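Clovel kitchen sessions: how we're getting on
Progress report, Wednesday, September 26, 2018

Hello all at Pallar! You asked for an update now we've spent nearly 855 pounds of the grant, so I'll start with the shopping (my favourite bit). Most went on storage tubs, cups and brown paper for the tables, and I had 30 pounds left for play food. 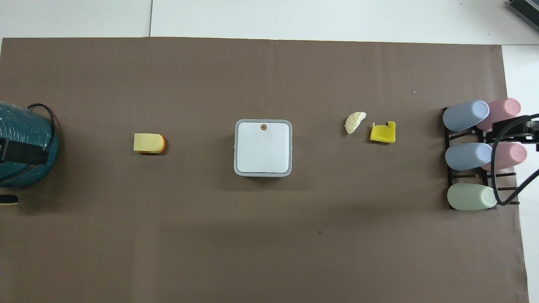
Storage was the thing I worried about in my first report, as the old tubs from Castellanos never shut properly. We've gone over to square white ones with rounded corners, and the lid has a little orange-red dot near one edge, so it's easy to tell people which way round to hold it. The brown paper is doing well too – I bought 100 sheets and we're getting through them slowly.

Our Ulano lunch group is the other big job, and numbers have held up all summer.
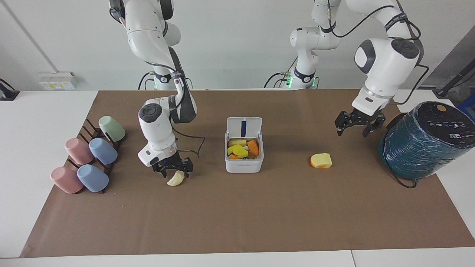 Lunch prep is much calmer since we agreed a proper place for everything. The cups live on their sides in the dark brown rack, pink, light blue and mint green, and the white container sits open in the middle of the table with the yellow and orange pieces in it, where everyone can reach. Garlic is still a muddle, with a clove left out on the paper again, so I'd like to buy 2 small pots with lids before December if you're happy with that. Receipts are in the post!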